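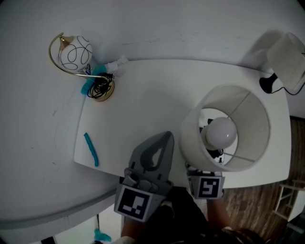
Lamps, still undecided.

March 6, 2023

Three lamps and one living room with a single socket in any useful place. The little gold one with the squiggly shade is my favourite, so naturally it gives off the light of a tired glow-worm. Its cord is sitting on its own base in a knot I have been meaning to undo since February. The big drum shade would suit a hotel lobby. The black-based one is sensible and I resent it.

Went over the table with the teal cloth, then lost interest. Lekitz want 30 pounds for a longer extension lead. Will sleep on it, in the dark if necessary. Soup for tea.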